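Brekine Supply Bins: packaged medical items, sorted and mixed
README, version 2

What is in this release

This release covers the sorting of small sealed medical supplies between plastic bins on a bench. The items are single-use and were bought as expired or surplus stock, so they are not suitable for clinical use. Recording was done at the Prisik bench in February. The release has 300 episodes and 2,000 still images taken from them.

The folder names follow the supply groups: gauze, pouch, syringe, small_parts. An item belongs to the group printed on the order sheet, even when the label on the package can't be read in a given image.
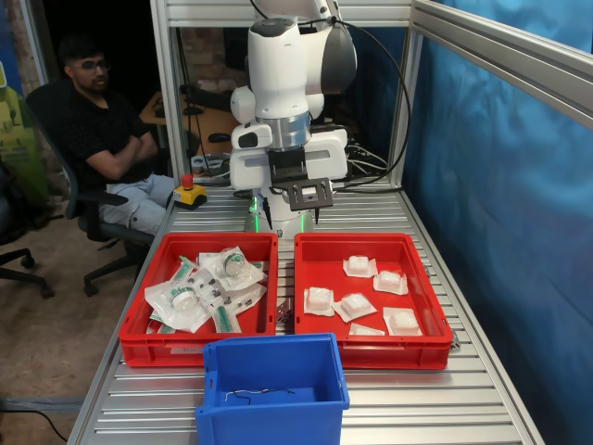
Gauze is the largest group and the one most often handled. Each packet is a white pad sealed on a flat white paper backing, and the backing is wider than the pad on all sides. Gauze is kept apart from the mixed supplies at the start of an episode, as with the packets in the red bin on the right, while the bin on the left takes the pouches and the syringe with the green plunger. The blue bin is the shared bin. Its contents at the start are listed in the episode notes under start_blue, including stray items such as a bit of wire.

Packets are not stacked or squared up before an episode. They are dropped in from hand height and left where they land. Packets that land pad side down are left that way too and marked "inverted" in the notes.

Gauze packets

The plastic film on the gauze wrinkles and reflects the overhead light. We did not dull it with spray or tape. Close views have strong highlights on the pads, and in some images the edge of one paper backing is hard to tell from the next. Outlines were drawn by hand around the full packet, backing included. If you only need the pad, use the pad_only layer, which exists for 260 of the episodes.

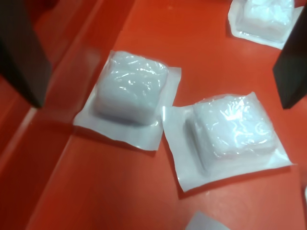

Gauze packets on the red surface, close view. The outline of each packet follows the paper backing.

Where two backings touch, the border between them is drawn along the upper sheet. Where a packet is partly hidden, only the visible part is outlined. Packets cut by the image border are kept and carry the flag "partial".

Mixed supplies

The mixed bin is harder to label. Clear pouches lie over one another, and an item in the lower pouch can be seen through the upper one. Our rule is that the outline belongs to the package and never to the thing inside it. A cup-shaped item in a pouch is one object, labeled "pouch".
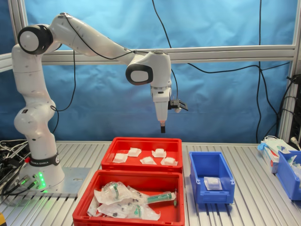

Syringes are labeled the same way. The plunger color goes in the notes field as free text, so expect small differences in spelling. Packets of small parts have no count attached, and the parts inside were not identified.

Some pouches opened along the seal after repeated handling. They were taken out and replaced with the same item from the Vachon order. The replacement is recorded in items.csv with a new item number, and the old number is not reused.

Bins

1. The bins are plain plastic, red and blue. Faint marks from old labels were not cleaned off and have no meaning.

2. Bin positions were checked by eye between episodes. Small shifts are normal, and the blue bin may overlap the front edges of the red ones.

3. Bins were wiped out when the supply mix changed. Scraps of paper that stayed behind are not labeled.
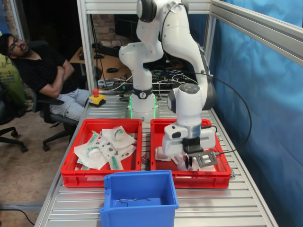 Known problems

Early episodes use "packet" and "pouch" for the same items. This was corrected in the labels but not in the free-text notes.

Green print on white film is often washed out. Don't rely on it to tell one pouch from another.

Terms and contact

The release is free for research and teaching. Cite it as Brekine Supply Bins, version 2. Corrections to labels can be sent through the Zonero project page, with the episode number and the item number.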